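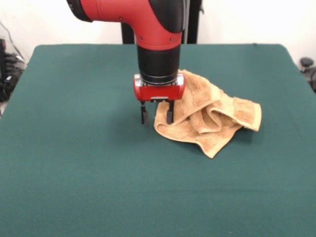 **What happens to the hand folders when the arm takes over the small towels?**

They move to inspection and to the large flatwork, at the same grade, until the February review.

Viola Fiore had written that answer herself, for the sheet pinned beside the time clock at the Kiltport laundry. Gualtiero Zuccaro had read it four times. The last five words did not improve.

His new title was cell attendant. The duties fit on one page. He was to place a towel on the green cloth, start the cycle, record the result, and clear the table. If the arm stopped, he was to enter a code. There were 26 codes. Code 8 meant "other," and he used it more than the rest together.

He had folded by hand at Grevlow and then at Kiltport, and his rate on the old line was 176 towels an hour. He did not mention the figure. Viola had it in her spreadsheet, in a column labeled "baseline."

"You set this one down too neatly," she said on the second morning. "It needs to learn from bad ones."

"Bad how?"

"The way they come out of the cart."

He picked the towel up and dropped it. She wrote something down. He noticed that he had dropped it with the hem to the outside, where a folder would want it, and that he would have to stop doing that as well.
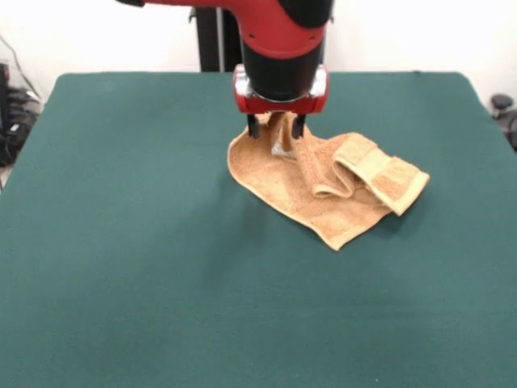

**Who decides when a fold is good enough to ship?**

The attendant decides, and the attendant's initials go on the batch card.

That line had been added at his request. The first draft gave the decision to the Tedesco software, which compared the edges and returned a score. Gualtiero had brought two towels to Viola's desk. Both had passed. One had a twist under the top layer that he found by laying his palm on it.

"The score doesn't see that," he said.

"No," said Viola. She pressed the towel herself, then pressed the other one. "How would I write it down?"

He thought about it through the lunch break. In the end he wrote, "Press flat with open hand. Reject if a ridge is felt." It looked thin on paper. She entered it as step 26 of the procedure and put his name in the author field, between her own and that of a man at Flellow who had never visited the plant.

In the afternoon he ran the cycle again, pressed, initialed, and cleared. Between cycles his hands had no work. He put them in his apron pockets, took them out, and reached into the cart for the next towel. 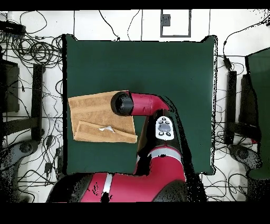 *Kiltport, small-towel cell: the arm over a tan towel with its lower part folded back.*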